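**Proyecto Suvdale: informe de avance, octubre**

Estimada Naomi Tanui:

En este período trabajamos la tarea de recoger la mesa. El brazo hizo 347 intentos con cuencos, fruta y utensilios de cocina. 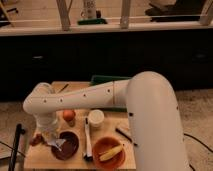 Los cuencos ya salen bastante bien. Con los objetos delgados tenemos todavía dificultad, y una persona debe intervenir en 37 de cada 100 casos. Para una casa real me parece demasiado.

Queda pendiente la compra de dedos nuevos a Givbridge.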